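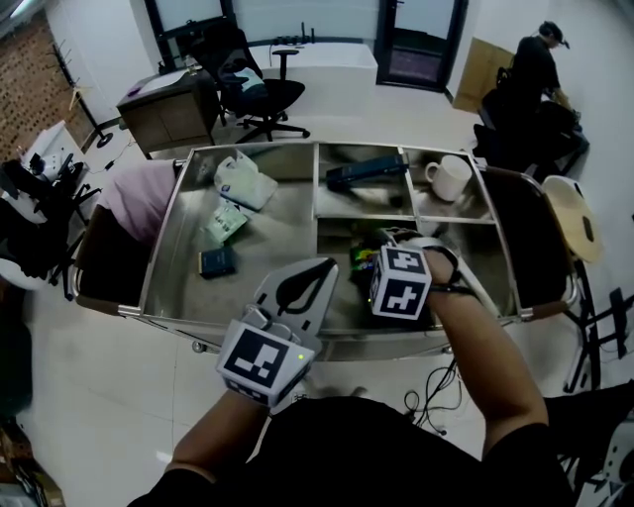
**When should the harvest supper invitations go out?**

Three weeks ahead. Any earlier and people forget; any later and the Saturday is taken.

Ours is set for 18 guests this year, up from 11 last August, when we held it outdoors. Lilibeth Galang is bringing the soup again. Amado Padilla has the folding chairs — eight of them, plus the bench from his porch. The hymn list is still open, and I would like to keep it short. Last year's singing ran past the pie, and the coffee was cold by the time we sat down.

Replies to me by Friday, please, with any food allergies noted.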